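Shared Shop Arm Table: Walk-Round Checklist with Comments

Table: Kozma (the brown one)
Checked by: Sándor Vass
Second pair of eyes: Jamshid Khosravi
Arm hours on the log: 1,369

I love doing this sheet. It is the one time I get to look at the whole build slowly, with a coffee parked well away from it. Marks are OK, FIX or WATCH. If you mark FIX, write what you did or what you want done, and put your initials next to it. 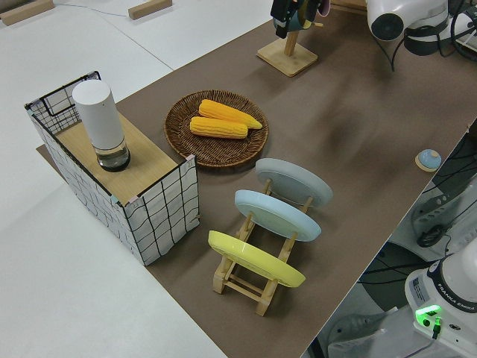

Page last changed: Jun 26, 2022

PART 1 – BASE AND POWER

1.1 Base bolts tight, no rocking when pushed by hand. OK
Comment: Solid as a bench vise. We put new washers in back in February and they have not budged.

1.2 Status light on the base can be seen from where you stand. OK
Comment: Bright green, easy to spot even with the big door open. Please don't stack anything on that corner.

1.3 Connector at the base fully seated. OK

1.4 Stop button within reach of the operator, tested today. OK
Comment: Pressed it twice at slow speed. JK pressed it once without telling me, and the arm stopped just as it should. Great test, do it again next time!

1.5 Floor clear where people walk. FIX
Comment: Too much cable under the table edge for my liking. I want it in the Sirunlow tray before the next open evening. The tray is cut, it only needs its end caps. SV

PART 2 – CABLES ON THE ARM

2.1 Loops move freely through the full range. WATCH
Comment: The black loops at the upper end have plenty of slack, maybe a bit more than they need. I ran the slow sweep program and watched for snags on the mug stand. None today, but that is the tallest thing on the mat and it gets moved a lot.

2.2 No rubbing, no flat spots, no bare wire. OK

2.3 Ties snug but not biting. OK
Comment: Swapped two of the old ones for the hook-and-loop kind. So much nicer to work with.

PART 3 – TABLE AND PROPS

3.1 Mat flat, edges not curling. OK

3.2 Props stable before power goes on. WATCH
Comment: The plates sit well in the bamboo rack, and I gave it a good shake. The one I keep looking at is the white cylinder on the board on top of the storage box. It has a clear glass base and it is up high. Jamshid says to leave it, he wants the arm to learn respect. I say put a strip of grippy liner under it. (JK: fine, liner.)

3.3 Board on the storage box can't slide. OK
Comment: Tape at the corners is holding. Change it when the stickiness goes.

3.4 Nothing right at the mat edge. FIX
Comment: Bell moved in by a hand's width. It was too close to the drop on the right side. JK

3.5 Corn tray clear of the dish rack. OK

PART 4 – CABINET AND DRAWER

4.1 Cabinet does not tip with the top drawer all the way out. OK
Comment: This was my big worry when Ruma offered us the cabinet. I leaned on the open drawer with the little green and white box inside and the cabinet stayed put.

4.2 Slide rail clean, screws tight. OK
Comment: One drop of oil, wiped off. It runs like butter now and I opened it far more times than the check called for.

4.3 Wire handle not bent or loose. OK

4.4 Pull force limit set and saved. OK
Comment: Limit set to 31 in Temport, saved under the Kozma profile. If the drawer is blocked, the arm should give up and hold. We jammed a folded rag in the slide and it gave up and held. Beautiful.
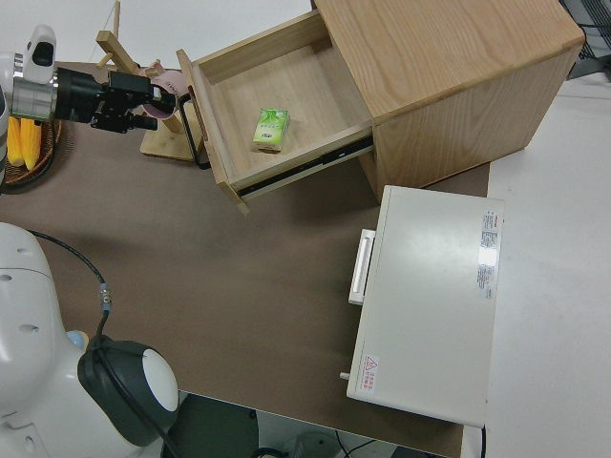
Item 4.5: gripper beside the handle, top drawer open, mug rack close behind.

4.5 Gripper clears the mug rack on approach. WATCH
Comment: It clears, but move that rack back before anyone speeds up the approach. Stay at slow until then.

4.6 Fingers tight, pads not worn. OK

4.7 White appliance on the table: handle free, stickers readable. OK
Comment: Leave the warning sticker and the label alone, please. Its cable goes on the same list as 1.5.

PART 5 – BEFORE YOU LEAVE

5.1 Arm parked, brakes on.
5.2 Drawer shut.
5.3 Speed back to the slow setting.
5.4 Log filled in. The drawer counter stood at 2,787 pulls when I closed this sheet.

Open items: 1.5 cable tray (SV), 3.2 liner under the cylinder (JK), 4.5 mug rack (whoever gets there first).

JK, added later: liner is in. I tried 100 slow passes over the storage box and nothing moved – very happy with that. Mug rack still to do.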